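How to Clear a Desk That Has Gotten Away from You

Posted 9 Sep 2018 by Costel Văduva

I put this off at my own desk from May until last week, so please don't feel bad if yours is a mess. Set aside 20 minutes, put some music on, and shut the screen down before you touch a single cable.

Start with the small stuff – packets, bottles, pens, that receipt you were going to file. Put it all in a box on the floor and don't sort it yet (I always want to, and then an hour is gone!). The keyboard, mouse and monitor can stay where they are for now. 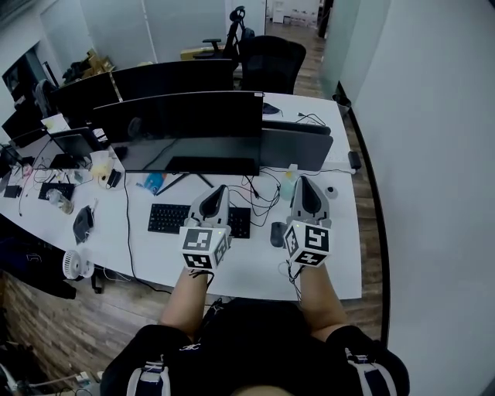
Next come the cables, and they're easier than they look. Follow each one from the screen end with your fingers, and loosen the tangle from the middle, never by pulling on a plug. Once a cable is free, lead it straight to the back edge and hold it there with a soft tie. I like the Gumo ones, but a strip of old ribbon does just as well.

Wipe the top with a damp cloth, wringing it out well first, and let it dry. Then go back to your box and return only what you use every day. Mine came down to a pen, a notebook and my water bottle – the rest went in a drawer.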